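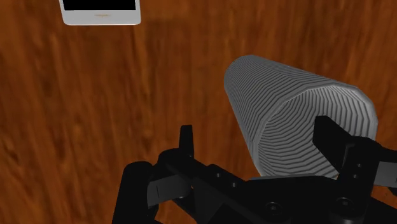

A white phone on a wooden tabletop.

I first heard Maya Sleiman through a kitchen wall in Hundcombe, where she was trying out a zither piece on her sister's landlord, and I've been a bit hopeless about her ever since. Her new record, Skumevach, came out in January 2021 in a run of 100 tapes (I missed out, obviously). It has eight tracks, mostly zither and pump organ, with Hnat Savchuk bowing a saw on the long one. Play it loud - the quiet bits are full of creaks and breathing! She tells me a second pressing is due in February.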